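Notebook, cell 2, Sunday, May

Block-to-basket, continued. Planner is the Prastis branch with last week's clearance patch merged in. Perception is Vomska, unchanged apart from the config below. Goal for the day was to get the color query and the release height sorted before touching the ordering logic again.

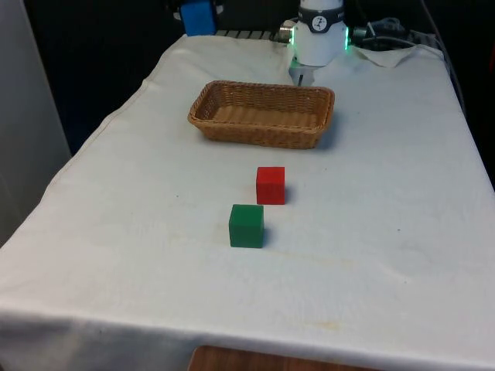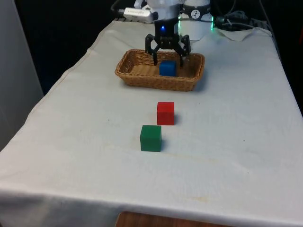

Other side, black case behind the table:

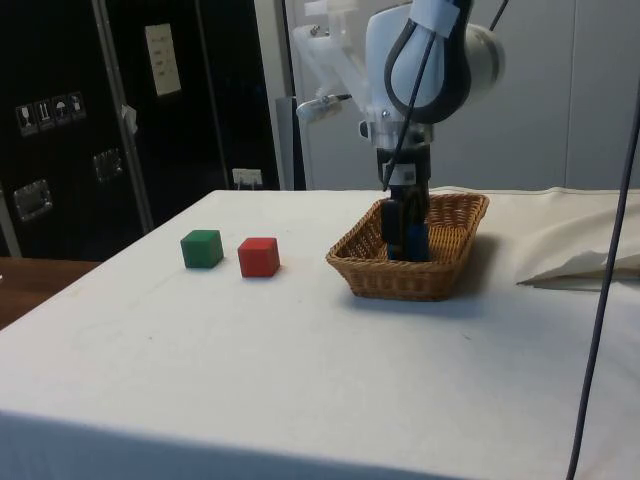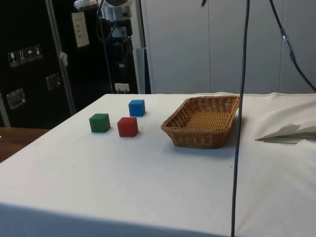

Started on the detector. Green was scoring lower than red and blue in every log from Friday's parameter set, and I had been blaming the threshold. Wrong place. The side faces of the green block are dark enough that the mask keeps only the top face, so the centroid comes out high and the fitted cube is too flat. Changed the fit to take its height from the known block size and use the mask for x, y and yaw only. Scores still differ between colors but the poses agree between the two views now.

Extrinsics redone while I was at it. The old file was from before the table was shifted and I should have caught that sooner. New file is nirkemau_ext_103. Please don't load anything older for this cell, the loader will accept it without a warning. Added a ticket for that.

Basket model: was a box with vertical walls. Replaced it with a tray with flared sides and a thicker rim. The planner had been treating the space just outside the rim as free at finger height and then correcting late, with a visible jerk in the wrist joints. With the flared model the approach is a plain vertical descent from the pre-place pose. Costs a little planning time. Acceptable.

Release height: set to 12 mm above the basket floor. At 6 mm the force guard trips on the weave and the arm backs off with the block still held. Tried lowering the guard's sensitivity instead and didn't like it, reverted.

Cloth: the collision plane is flat and the cloth isn't. The folds at the table edge show up in the point cloud as obstacles and block some of the side approaches. Cropped the cloud inward from the edge for now. It's a hack and will hide a real object placed near the edge, so the crop is logged at startup.

Ordering logic not touched. The task parser from the Cáceres fork still re-queries the scene after each place and sometimes picks a block that is already in the basket as the next target. Needs a containment check before the query, using the new basket model. Half written, on my local branch, doesn't build.

To do:
finish containment check
hand-eye residuals into the log header
ask who changed the default joint speed in the shared config
rerun the timing with the old basket model for comparison, same seed

Shut down 17:40, arm parked, config pushed.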